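Print | E-mail

The Kitchen Table Gallery – Sorting Out the Cupboards

Posted 28 May 2024 by Berenice Sandoval

The kitchen things at the Fillomby house had not been sorted since we moved in last November. Pans were kept in two different rooms, the mugs were in a crate under the stairs, and the good knives were in a drawer with the string. This page is for the people who share the kitchen and want to know what was kept and where it lives now.

We worked one cupboard at a time. Everything came out, went onto a table, and was looked over before it went back. If a thing had not been used since November, it went on the list for the Rirlow thrift store unless someone spoke up for it.
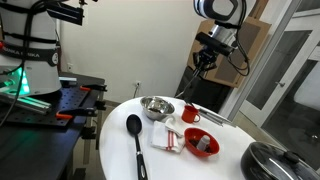 The round white table, with the steel mixing bowl at the back and the small red cup beside it.

Mixing bowls now go on the bottom shelf to the left of the stove, largest first. Please do not stack them with anything still inside. Cups with handles go on the shelf above – the hooks are for the tea towels only.

Baking pans are upright in the narrow cupboard. The two with loose bottoms have been put together with their rings, and the spare ring has gone. The Zaltex casserole dish stays, but its lid is missing. If you have it, leave it on the counter.

The drawers took longer. Knives are in the top one, in the block insert. Everything for measuring is in the second. The third has foil, bags and the string. Batteries and keys are no longer kept in the kitchen – look in the hall.

Dry goods will be next. We have ordered 3 shelf racks from Tapia, and until they come the flour and rice will stay in the tubs by the back door. Labels are on the lids, so put the right lid back on the right tub.

Anything on the Rirlow list can still be claimed. The list is taped inside the door of the tall cupboard. Write your name next to the item and take it home with you, or it goes in the next car load.

Print | E-mail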